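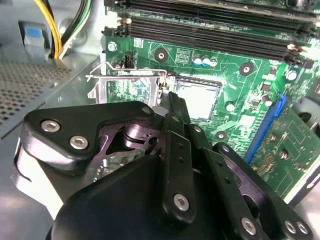
Attachment 1: wrist camera, gripper over the CPU, load plate open

Ticket 3613
Opened by: Josué Frota
Project: Cluvside student build, CPU swap task
Status: Open

Arm stops with a force limit error on the approach to the CPU. Same pose every time. Limit is set to 4 N.

January 6, 2025, Josué: Re-ran hand-eye calibration with 200 samples. No change.

Elaine Bezerra: Check the approach angle. The left finger link comes down close to the open load plate. What is the tilt set to?

Josué: 69 degrees. Tried a steeper one and it got further, then lost the grasp target.

Elaine: Keep the steeper one and redo the target from that pose. Leave the force limit alone. Please attach the log from the next run.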